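Can a machine put the groceries away yet?

I get asked this often enough that I should write the answer down and link to it. The short version is that single steps of the chore are in decent shape and the chore as a whole is still out of reach at a price anyone would pay.

Take the step everybody pictures first, which is getting a container onto a shelf. It breaks down into finding the container, choosing where to hold it, closing on it with enough force, carrying it without clipping the shelf lip, and letting go. Five years ago the finding was the hard part. A decent camera and a trained model now handle it well enough that I no longer think about it much. What remains is contact. A smooth cylinder wants to rotate when two flat pads close on it off center, and a shelf that slopes even slightly means the base touches down on one side before the other. A person absorbs that in the wrist. A stiff arm either pushes through it or stops with a force error.

The approach I find most convincing at the moment is to have people do the job themselves while holding the gripper. No arm is involved. You carry the tool by its handle, work the fingers with a trigger, and the recording becomes the lesson. The pose of the tool comes from tracking, often helped along by a printed marker.
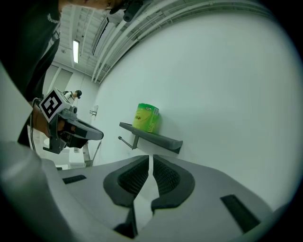

Posted by Lavanya Bangera
3rd April
Filed under: manipulation, chores, shelves

A lidded container on a wall shelf is a fair test piece. The target sits at reach height with open space in front, and a wall behind it limits how far the fingers can go past the object. Long thin fingers help here. They reach past the front of a shelf without the body of the gripper getting in the way, but they also flex, and the flex has to be learned along with everything else. Short padded fingers hold better and reach worse. I have yet to use a pair that did both.

Holding the tool by hand also changes what the data contains. People slow down. They approach from angles a real arm may not be able to reach, with the elbow somewhere no joint limit would allow. When I trained on my own recordings for the Pukimska arm, a noticeable share of the demonstrated paths had to be thrown out for exactly this. Of 1008 recordings, about 95 asked the arm to fold through its own base. The rest were usable, though I would not call all of them good.

The policy that came out of it, run on my bench with a single shelf, placed a jar acceptably in most trials. Then I changed the jar. A taller one with a wider lid brought the failures straight back, nearly all of them at release. The fingers opened, one pad stuck to the lid for a moment, and the jar tipped. I added 19 recordings of the tall jar and the tipping mostly went away. That is encouraging and also a problem, given how many shapes of jar a kitchen holds.

Shop floors are further along, and the reason is dull. Somebody there can fix the variables. The Devadiga packing cell I wrote up last August sees the same carton in the same fixture all shift, and it uses suction, so half of the above does not apply. Put that cell in a pantry and it would be useless before the first bag of rice. Bags are their own topic. Suction leaks on them, fingers bunch them, and their shape after the grasp has little to do with their shape before.

Cost is the other half. Gulden sells a two-finger gripper that I like a great deal and could not justify for putting away soup. Skirkico makes a cheaper one with noticeable backlash — fine for cans, poor for anything with a thin rim. Neither includes the arm, the mount, or the hours spent recalibrating after someone bumps the table.

So my current answer to the question in the title is no for the bag on the counter, and a qualified yes for one known container going to one known shelf with the area kept clear. I expect the second category to widen slowly, container by container.

Next on my list is release detection. I want the fingers to report whether the object is still touching either pad before the wrist starts to retreat, and motor current alone is too noisy at low force to say so. I have two thin pressure films to try under the pads. If the wiring survives a full day of opening and closing I will post the traces.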